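Povari Kitchen Tasks: simulated two-arm demonstration set

Overview

Povari Kitchen Tasks is a packaged library of simulated kitchen demonstrations, supplied by Brikau for the training and testing of learned control policies. Every demonstration is recorded with a person operating both arms of a simulated robot. The library is offered to university departments, public research bodies and companies developing two-handed manipulation.

What is supplied

The standard package contains 16 tasks, with 50 demonstrations of each. A demonstration consists of the rendered camera views, the joint positions of both arms and hands, the commands sent by the operator, and a short written instruction in English. The starting state of each scene is stored separately, so that any demonstration may be replayed or rendered again from a different viewpoint.

Tasks cover the moving of single items of food, the handling of boards, bowls and trivets, and a smaller group in which both hands must work together. Worktops and objects are changed between demonstrations of the same task. Licensees who require a fixed setting may request one when placing an order.

Recording method

Operators work from the Tuhiwai control station, which passes the movement of the operator's own hands and wrists to the simulated arms. Before recording begins, each operator completes a practice period on tasks that do not form part of the library. Attempts in which the task is not completed are kept in a separate folder and marked as such. They are supplied on request at no further charge.

All recordings are checked by a second member of staff against the written instruction. Where the instruction and the movement do not agree, the recording is withdrawn and made again. Long pauses at the start and end are removed; pauses within the task are left as they were recorded.

Requirements

The library is read through the Drirner loader, which is included. Playback requires a workstation with a supported graphics card. The full package takes up almost 4 terabytes when all camera views are installed, and a reduced version with a single view is available.

Licensing and support

Licences are issued for 3 years and cover one site. Trained policies remain the property of the licensee. The demonstrations themselves may not be passed to third parties, although still pictures may be used in published papers provided that the library is credited. Corrections are issued each June and are sent to all current licensees.

Requests for a quotation should state the number of users and whether the set of incomplete attempts is required.

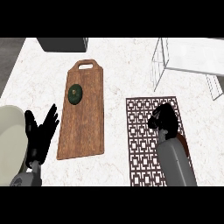

Tamsel wrote: We have used the reduced version for a term and the loader has given us no trouble. Could the incomplete attempts be given written instructions in the same form as the others? We had to match them up by hand before we could use them for testing.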